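Home | Catalog | My Shelf | Forums | Help

Ticket: import eats my reviews
8 Jan 2021, posted by Tekerell Support

Reader reports that after moving her book log over from Girnura, every mystery review longer than 1,000 characters stops mid-sentence, usually right before the killer is named. She concedes this has improved two of them.

Tried a fresh export. Same result. Tried 90 reviews in one batch, then 14 – the short ones arrive whole, the long ones don't.

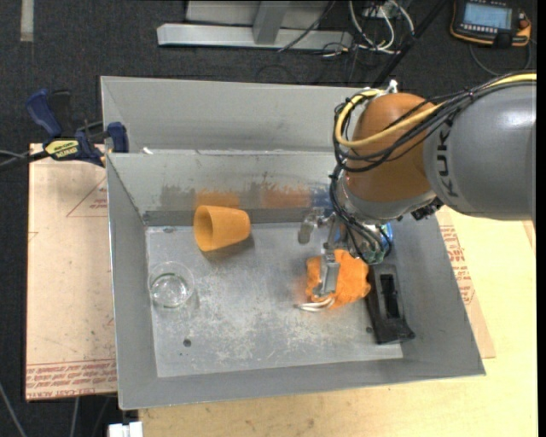
Cause found: the importer still uses the old limit from June, when reviews were apparently expected to be brief. Limit raised, long reviews re-imported, endings restored.

Still open: everything tagged "Judthorpe Mysteries" is shelved under Cooking. Passed to the catalog team.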